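Ticket 592 – Laundry pickup in the lounge: jersey on the sofa, basket mix-ups
Opened by: Henryk Makowska
Area: Skutlow house, ground floor lounge
Status: Open, waiting on reply

Hi all, me again! I know I said I was done with laundry tickets after January, but the lounge has gone sideways again and I'd like it written down somewhere other than the group chat, where it'll be buried under pizza orders by tonight.

Short version: clothes that should go in the basket keep ending up on the sofa, and at least one delicate load got washed with stuff it shouldn't have been anywhere near (my good pillowcase is now the color of weak fruit punch, thanks). I spent a while on Wednesday trying to work out where the system falls apart, so bear with me.

What I checked first was the sofa end by the rolling stand. The basket sits right next to the sofa there, so you'd think people would manage the last bit of the trip. 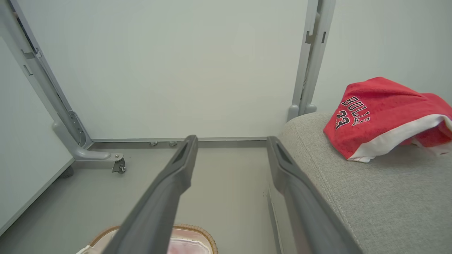
Bulls 23 jersey on the sofa arm, basket down in front

I asked upstairs and got two different answers. Boros says anything on the arm is "still being worn" and should be left alone. Gorik room says anything on the arm is laundry and fair game. Well, there's your problem! If half the house thinks the arm is a coat hook and the other half thinks it's a hamper, we're going to keep losing shirts.

Things I tried, in order:

1. Moved the basket closer to the sofa. Helped for one evening. Then somebody kicked it back to get at the stand and there it stayed.

2. Put a note on the sofa. The note got washed. I found bits of it in 38 places, mostly socks.

3. Asked nicely at dinner. Got more than 5 promises, which I've got to say is a great turnout for this house.

4. Took the red things out and gave them their own wash at 30 degrees. No complaints about color from that one, so I'd like to keep doing it – but it only works if they're kept apart before they reach the machine. Once a red thing is in the basket with the pale stuff, whoever's on laundry tends to tip the whole lot in.

That last one is the real bug if you ask me. The basket is a nice size and I like it, but it's one big oval with no divider, so everything goes in together and it's on the next person to dig through it.

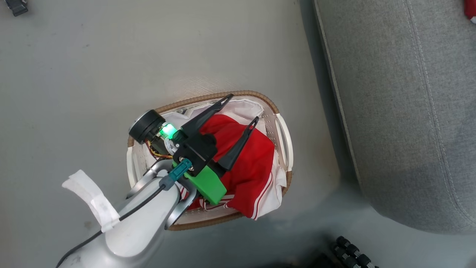 Red garment in the oval basket

So here's what I'm asking for. Can we get a second basket, any shape, for reds and darks? The Malter shop had some on the bottom shelf last time I was in and I'm happy to pick one up if the house kitty covers it. I'd keep the woven one for the light things and stand the new one beside it.

Also, could Boros and Gorik please settle the sofa arm question between them? I don't mind which way it goes. If it's a coat hook, fine, I'll walk past it. If it's laundry, I'll throw whatever I find into the right basket and you can stop asking me where your shirt went.

Leaving this open until I hear back. If the jersey's owner reads this, please tell me whether it can go in the dryer – the label is too faded for me to make out and I don't want to be the one who shrinks it.

Henryk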